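4.2 Table-clearing tasks in simulation

The floor-cleaning results in the previous section concern a chore that commercial machines already do passably. Clearing a table is a different matter. It calls for picking up items that share little in shape, weight or surface, and it offers no single motion that can be repeated until the work is done. We therefore treat it as a separate class of chore and score it separately.

All trials in this section were run in simulation. The policy, which we refer to as Presta, was trained on 1339 demonstrations recorded by two operators (L. Aguirre and A. Cuautle) and was not tuned further on the test layouts. The baseline, Stalell, uses the same demonstrations but plans each grasp from an estimated object pose. Both control the same arm with a parallel two-finger gripper, and both receive a short written instruction naming the item to be moved.

The layout used for the small-item condition is a round table with a gray cloth, placed within reach of the arm's own stand. The items were chosen so that a method suited to one would be poorly suited to the next. A plate is wide and low. A book lying flat offers the fingers almost nothing to close on unless it is first pushed to the edge. A small upright item is easy to enclose and just as easy to tip over.
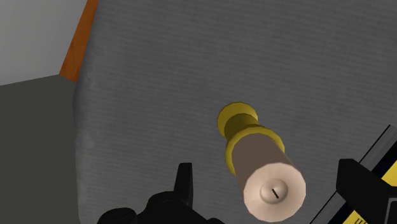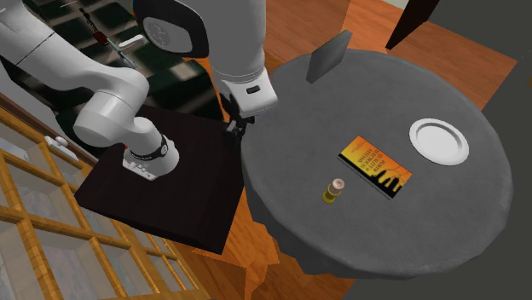
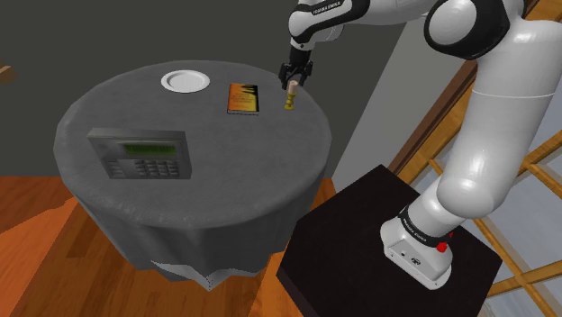 Figure 6. Small-item condition, three views. The cloth-covered table appears in two of the three.

A trial was counted as complete if the named item was lifted clear of the cloth, carried to the drop area and released without disturbing any other item by more than 20 mm. The displacement limit was set by B. Rosales after pilot runs in which the arm delivered the correct item but swept a second one along with it. A person clearing a table would not accept that outcome, and earlier work that scores only the named item tends to overstate how near these systems are to household use.

We ran 773 trials in total, divided between the two methods and balanced across items. Presta was the stronger method on the small upright item and on the plate. Neither method was dependable on the book. Stalell failed there mostly at the planning stage, where it found no valid grasp and stopped. Presta more often attempted the grasp anyway, pressed down on the cover and dragged the book over the cloth until the time limit was reached. From the user's side the first failure is preferable - the table is at least left as it was.

Failures on the small upright item fell into two groups. In the first, one finger touched the item before the other and tipped it, after which the arm continued to the original grasp height and closed on nothing. Re-trying from a fresh view corrected many of these cases, at the cost of a longer trial. In the second group the grasp held but the lift began before the fingers had fully closed, and the item slipped during transport. We traced this to the demonstrations: operators using the hand controller routinely started to raise the arm while still squeezing the trigger, and the policy learned to do the same. Removing those segments from the training set reduced slips but also made the approach slower, apparently by shifting the balance of the data toward cautious demonstrations.

The contact model deserves a caution. The simulator treats the tablecloth as a fixed surface during grasping, so the fabric does not bunch or slide when pushed. A real cloth does both. X. Xolalpa repeated a small part of the protocol on a physical table at our Plusstead laboratory in October and found that dragging failures became worse, with the cloth carrying neighboring items along. These runs were too few to support a comparison and are left out of the tables, but they suggest that the simulated displacement scores should be read as an upper bound on performance.

Time is the other limit. Many completed trials needed several corrections above the item before the final descent, and the pauses between corrections account for most of the trial length. For a shop-floor cell that runs unattended overnight this may be tolerable. In a kitchen, where the table is wanted again soon after a meal, it is harder to defend. A. Cervantes has since cut the planning delay by reusing the last valid path, and we report the timing effect of that change in Section 4.4.

On the present evidence we rate table clearing as partly solved for compact, rigid items standing apart from their neighbors, and unsolved for thin items lying flat. The Honkanen chore scale, which we adopt for the comparison across sections, has no category for a task that splits in this way, so the two cases are entered on separate lines in Table 5.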